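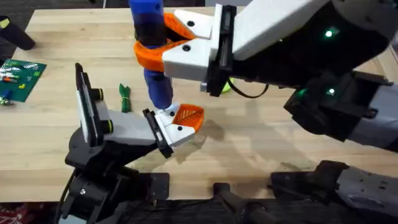
Perron : même symptôme chez nous, à l'atelier Lévesque. La visseuse s'arrête avant la fin du serrage et il faut relâcher puis rappuyer sur la gâchette pour qu'elle reparte. Chargeur d'origine, embout neuf. Est-ce la batterie ou le réglage de couple ?

Ticket ouvert par : Shirley Bergeron
Objet : visseuse électrique bleue, arrêt prématuré au serrage
Poste : établi en bois clair, atelier Botel
État : en attente de pièce

Réponse à A. Perron : les deux causes donnent le même arrêt, il faut les séparer. Procédure suivie ici.

1. Essai à vide, couple au minimum, 15 secondes en continu. Pas de coupure. Le moteur tient son régime à l'oreille.

2. Essai sur chute de hêtre, avant-trou percé, 10 vis identiques. Arrêt avant affleurement sur quatre d'entre elles. Pas de claquement d'embrayage au moment de l'arrêt — le limiteur de couple n'est donc pas intervenu.

3. Recharge complète, puis reprise de l'essai 2 avec un nouveau lot de vis. Deux arrêts. Amélioration, défaut toujours présent.

4. Contrôle de l'embout : remplacé par un embout Fenditz de même empreinte. Aucun changement. Jeu radial du mandrin non mesurable à la main.

5. Contrôle de la position de travail. Les arrêts surviennent surtout outil vertical, pointe en bas, quand l'appui est fort. Outil horizontal, même vis, même bois : un seul arrêt sur la série. 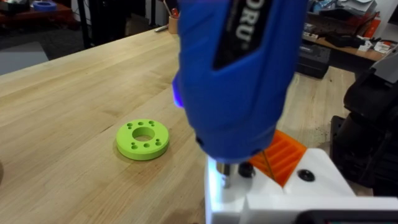 Le point 5 oriente vers un faux contact entre la batterie et le corps, sensible à l'effort axial. Contacts nettoyés à l'alcool isopropylique, séchage 15 minutes, remontage. Essai 2 refait outil vertical : un arrêt sur 12 vis. Une lamelle paraît moins saillante que l'autre, ce qui reste à confirmer à la loupe.

Le voyant ne permet pas de trancher. La notice ne donne pas la signification de la couleur et je n'ai pas relevé son état au moment précis des coupures. À noter lors du prochain essai.

Demande transmise à Clilleo : bloc de contacts complet, ou à défaut la cote de saillie des lamelles. Pas de redressage à la pince en attendant, la lamelle casse au pli.

Pour A. Perron : refaire les points 2 et 5 dans cet ordre, batterie pleine, et reporter ici le nombre d'arrêts dans chaque position. Si l'embrayage claque avant l'arrêt, ouvrir un ticket séparé.

Contournement provisoire : avant-trou plus profond, appui modéré, dernier quart de tour à la main.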